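Paper cup

A paper cup is a disposable cup made from paperboard, usually lined with a thin layer of plastic or wax so that it can hold liquid. Paper cups are used for hot and cold drinks, for ice cream and soup, and in places such as offices, hospitals and schools.

History

Cups made of paper were known in imperial China, where they were used for serving tea. The modern disposable cup came into wide use in the United States in the early 20th century. Before that time, people at train stations and in public buildings often drank from a shared cup or dipper kept beside the water barrel. Health officials warned that the practice spread disease, and a number of states banned it.

Early cups were coated with wax or paraffin. Wax worked well for cold water but softened in hot drinks, and by the second half of the century most makers had moved to polyethylene.

Manufacture

The side wall is cut from a printed sheet as a curved blank, wrapped around a cone-shaped form and sealed along one seam with heat. A round disk is pressed in to make the bottom, and the top edge is rolled outward. The rolled rim stiffens the cup and gives a lid something to grip. Cups for hot drinks may have a second wall or a separate sleeve.

The Ferko works, opened by Magdalini Sotiropoulos with a single forming machine, turned out 47 cups a minute in its first year. Its later machines reached 200 a minute.

Recycling

The plastic lining makes paper cups hard to recycle in ordinary paper mills, as the two layers have to be separated in water first. Many towns send used cups to landfill for this reason. Cups lined with plant-based plastic are sold as compostable – most of these need the high heat of an industrial composting site.

In a survey of cafe customers by Samina Satti, 54 percent believed that the cups they used were made of paper alone.

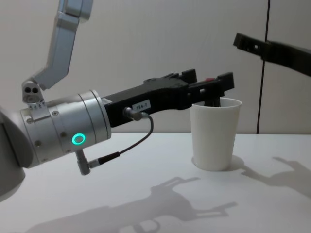

A white paper cup on a tabletop

See also

Drinking straw
Paperboard
Coffee cup sleeve
Disposable tableware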